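Minutes of the incident review meeting, folding cell
Held December 30, 2018, Stodby site, upstairs room
Present: cell operations, controls, mechanical, safety, data

1. Previous minutes
Accepted with one correction. The spare wrist cable was ordered from Promcombe in the standard length, not the long one.

2. Incident: right arm failed to release
Controls reported. During run 486 of the Trultinon folding trial the right arm held its downward position at the end of a press step and did not respond to the lift command. The left arm completed its own move and waited. The operator used the pause button first, which had no effect on the right arm, and then the emergency stop. Nobody was inside the marked area. No injury, no damage to the arm. The garment was pulled free by hand after power was removed.

The log shows 61 repeated lift commands with no acknowledgment from the right wrist controller. The controller kept its last force target the whole time. Controls considers this the main fault: loss of communication should drop the target to zero, and the setting that does this was off. It was switched off during tuning in February and was not put back.

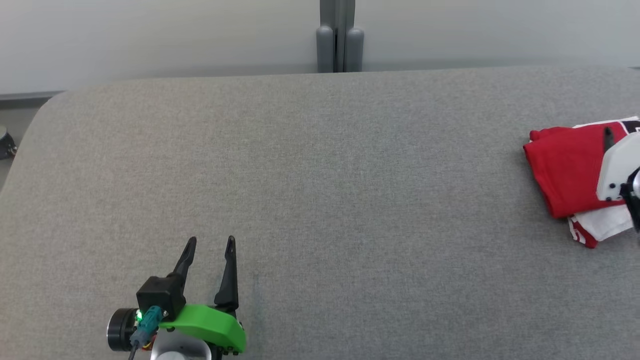
Mechanical then covered the press step itself. The step was written for a single layer of cloth, and the height limit was set on that basis. Folded garments now reach the station, as with the red and white one under the right gripper, where the fingertip comes down on the red fabric with the white layer beneath it. On a stack like that the arm meets resistance early and the force target takes over from the height limit. The padded table top also gives a little, so the true contact height is not known. Mechanical asked for a new height table by layer count. Agreed.

3. Pause button
Safety stated that a pause which reaches one arm only is not acceptable. The pause is handled in software and goes through the same link that failed. Operators are to use the emergency stop for any unexpected hold until this is changed. The card at the station will be reworded. Data asked whether a full stop loses the run record. It does, from the last save onward - accepted for now.

4. Cable
The right wrist connector was reseated after the incident and the fault has not come back in bench tests. Mechanical does not regard this as proof of cause. The cable has 3,685 hours on it against a change interval of 4,000. It will be replaced now and the old one sent to Nijs for inspection.

5. Actions
Controls: restore the zero-force setting on both arms, add a start-up check that refuses to run without it.
Mechanical: height table, cable change.
Safety: station card, written request for a hardwired pause.
Data: mark run 486 as incomplete and keep the full log.

6. Restart
The cell stays off until the first two actions are signed. After that, half speed with a second person at the stop.

Next meeting to be called by safety when the Nijs report is in.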